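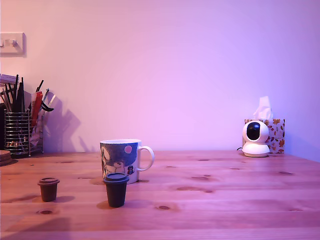 4.2 Camera comparison under coloured light

The trials in Section 4.1 were all run under white ceiling light. Arms used in homes and small offices will not always have this, and we wanted to know how much of the grasp success reported there depended on it. We therefore repeated the pick trials with the same arm, the same two-finger gripper and the same controller, and changed only the camera and the colour of the light.

Two cameras were compared. The Vendbridge is a colour camera with a rolling shutter and automatic white balance. The Tapley is a colour camera with a global shutter, and its white balance was fixed by hand at the start of each session. Both were set to the same image size and mounted in turn on the same bracket. The hand-eye calibration was redone after each change of camera, under white light, and was not touched again until the next change. Images were passed to the Grulora controller, which runs the object detector and the grasp planner on one machine.

Three light settings were used: white, blue and magenta. Figure 3 gives a view of the table under the magenta setting. The wooden top and the wall behind it take on much the same pink cast, and the contrast between them is low compared with the white setting. The mug is the easiest object for the detector, as the printed blue background keeps a clear edge against the wood. The two small brown cups are harder. Both are close to the knots in the wood in tone, and the darker one stands in front of the mug and overlaps its lower body in the view, so that the two outlines join. The wire-mesh organiser was treated as clutter and was never a target, but its shadow on the wall has a jagged outline and was a source of false detections with both cameras. The tissue box and the pan-tilt camera were also treated as clutter, and the planner was given a keep-out volume around each of them.

A trial was counted as a success if the named object was lifted clear of the table and held until the arm reached the drop point. Trials in which the arm touched a different object first were counted as failures, even if the right object was then picked up. The order of the light settings was shuffled within each block. In total 1000 trials were run, and 517 of these used the Tapley. The split is uneven as one block with the Vendbridge was dropped after the bracket was found to be loose. It was not repeated.

Under white light we saw no clear difference between the cameras. Under blue light both lost a little on the brown cups and nothing on the mug. The magenta setting separated them. With the Vendbridge, the automatic white balance kept shifting as the arm moved into view, and the detector often lost the darker cup in the last part of the approach - the point at which the planner most needs a steady estimate. The gripper then closed on the last known position, which in most of the failed trials was too close to the mug. With the Tapley the detections were noisier than under white light but did not drift during the approach, and most of the failures came from the cup and mug being merged into a single object.

We tried turning off the automatic white balance on the Vendbridge in a short follow-up run in January. This removed most of the drift. The follow-up used a different arrangement of the objects, so its trials are left out of the totals above and we make no direct claim from it.

Two limits should be noted. The detector was trained on images taken under white light only, and a detector trained on mixed lighting might well close the gap between the cameras. The colour of the light was also set by a lamp controller with named presets, and we did not measure the spectrum at the table. Readers at other sites should expect their own magenta to differ from the one used at Trurbridge. Section 4.3 keeps the Tapley and varies the gripper.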